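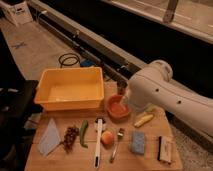

The practice table at the Hendricks open day, with the yellow bin still to be filled. Grapes, a chili pepper and a peach share the row with a fork and a blue sponge.

I had planned to stay an hour. I stayed until they started stacking the chairs, and I would have stayed longer if the last bus back to Rosville had let me.

Hendricks opened its robot lab to the public on 23 August 2019, and 200 people signed up to walk through in small groups. Most of us, I think, expected something big and loud. The arm that drew the crowd is white, rounded and very quiet, and its job is to clear a table.

That sounds dull until you stand next to it! Arūnas Toom, who runs the project, let us pick which item it should go for first. A boy in my group shouted "Grapes!" and Toom laughed, then winced a little. Grapes are hard. They roll, they squash, and no two bunches have the same shape. A sponge forgives a clumsy grip, but a fork lies so flat that the arm has to come in at just the right height – a bit too low and it hits the wood.

The arm went for the grapes, stopped, backed off, came in again from the side and got them. We clapped like it was a ball game.

Since July the team has logged 3,292 pickups on this one table, and Toom can tell you that 1,684 of them worked on the first try. He likes that number. He likes the misses too, and spent a good ten minutes showing me a list of them on his laptop, with notes like "peach, too high" and "brush, wrong end."

Ayanda Mabuza writes the software that chooses where to grip. I asked her which object she dreads. "Anything see-through," she said. "Plastic sheet is the worst. Fold it a new way and we're back to guessing."

She wants 2,000 first-try pickups before the team moves on to the next setup, a full kitchen counter at the Irthorpe site. Visitors will be welcome there too, and I've already put my name down.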